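**Morine 22 drawer runner — side-mount, single extension**

Sold in pairs with screws. Made by Virkico, stocked at the Sitton counter and by mail.
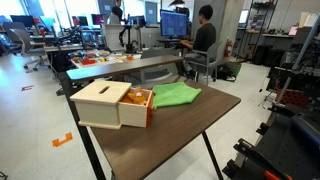

**What size runner do I need for my drawer?**

Measure the inside depth of the cabinet from the front edge to the back panel, then pick the longest runner that is shorter than that depth. The runner may be shorter than the drawer side but never longer than the cabinet.

The Morine 22 is a plain steel runner for light drawers: desk units, craft cabinets, small chests, toy storage. It replaces the older Morine 19 and uses the same hole pattern, so a worn pair can be swapped without new pilot holes. The cabinet member and the drawer member are both marked L and R on the inner face.

## Specifications

| Item | Value |
|---|---|
| Type | Side-mount, single extension |
| Material | Zinc-plated steel, nylon rollers |
| Profile height | 22 mm |
| First hole from front edge | 19 mm |
| Load per pair | 88 N, evenly spread |
| Closing | Free, no catch |
| Finish | Zinc or white |

The load figure includes the weight of the drawer itself. It was measured with the drawer fully extended and the runners screwed into solid wood. Chipboard holds screws less well; use the longer screws from pack B.

## Fitting

1. Check that the cabinet sides are parallel. A cabinet that narrows toward the back will bind.
2. Screw the cabinet members in place, front slots first. Leave the screws slightly loose.
3. Fix the drawer members flush with the bottom edge of the drawer sides.
4. Tilt the drawer, drop the rear rollers in behind the front ones, and push it level.
5. Adjust in the slots until the front sits square — then tighten and add the fixed screws.

Do not oil the rollers. Oil collects dust and the nylon swells. Wipe the track with a dry cloth.

## Stops

The runner has a raised stop at the front of the cabinet member. It holds the drawer in normal use but can be lifted over by hand. For furniture used by small children, order the Raudsepp stop clip separately. One clip is needed per side. It fits the zinc version only; the white coating is too thick for the clip.

## Ordering

Packed 120 pairs to the carton, or single pairs in a bag. White is made to order from October. Trade accounts: Jana Hagedorn. Technical questions and drawings: Efe Fashola.

Returns are accepted on unopened bags. Cut or drilled runners cannot be returned.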